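July 2024, Tuesday -- snack packaging sort, room 703

Round table again, lilac cloth on.
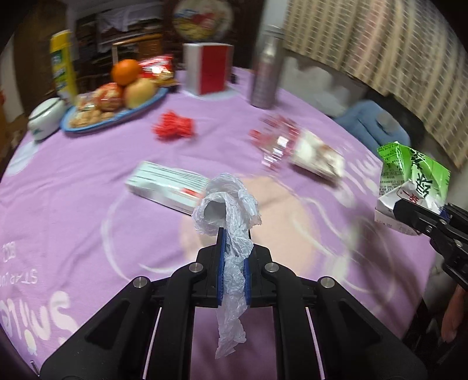
## What we had to go through

Everything left over from the Lilik tasting, plus the bag Constanza brought down from the Prajapati shelf. Mostly soft packets and wrappers, one long low box, white and pale mint with dark green stripes. The green and white package with the big black characters goes in the imported group. Clyde Szabo is going to ask for a translation of the small print before we write the label card.

## Sorting rules, as of today

- Boxes flat against the wall side of the shelf, long edge out.
- Full soft packets standing up in the Drerometti bins, 15 to a bin.
- Clear film and torn wrappers go in the film bag. Do not mix with paper.
- Anything red and shiny gets checked by hand first. In January we threw out two sealed ones with the empties.

## Notes

Crumpled film is still the slow part. It clings to whatever is next to it and springs open again in the bag. Constanza wants to try the narrower Kulledano bags -- we have 25 of them in the drawer, so no need to order.

The cloth should stay. Clear film is easier for me to find on the purple than it was on the bare white bench, and the packets slide less. It needs a wash though.

Label cards: use the old format, name and weight on the front, date received on the back. Leave the weight blank if the packet has been opened.

## To do

- Clyde: translation, then card for the green and white one
- Constanza: Kulledano bags, second film bag by the door
- Me: wash cloth, clear the bottom shelf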